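Warberg Open Day Demos

README for the open day release, 23/04/2020
Maintained by Lejla Shehu

What this is

We opened the Warberg workspace to visitors in January, and this set holds the demonstrations recorded while they were with us. People got to try the hand-held grippers themselves, and they were so much fun to watch! The set has 166 demonstrations across 4 tasks. Many were done by people who had never held a gripper before, so expect pauses, second tries and the odd wide swing.

Tasks

pick_cube: pick up a cube and put it down on the other desk
stack: put one block on top of another
sort_bin: move small parts into a bin
handover: pass an object from one gripper to the other

Handover was the crowd favorite by a long way. Two visitors who had only just met did it cleanly on their first go, and the whole group cheered (episode 3 in the handover folder, go watch it).

Layout

demos/ has one folder per task, with numbered episodes inside
meta/ has task labels and start and end times
notes/ has my own notes from the day, lightly cleaned up

Video and gripper width are stored separately and share one clock. Use the Codel loader to read them together. The older Trinora scripts still open the video but skip the width track.

Setup

The view from the gripper is very wide and bends straight lines near the edges. Please undistort before you measure anything. Faces are pixelated in all released video.
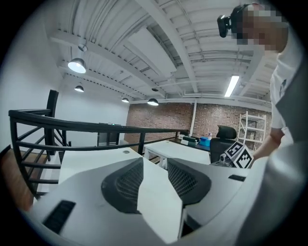 Reaching for the marker cube, seen from the hand-held gripper.

Known issues

Some sort_bin episodes start late, with the first part already in the bin. They are marked late_start in meta/.
Lighting changes between the morning and afternoon groups.
Left and right are swapped in a few of the handover labels. A fix is coming.

Using the set

Free for teaching and research. If you train something on it, please tell us how it went, even if it went badly! The next open day will be at Caldeira, and we'd love to show visitors what came out of this one.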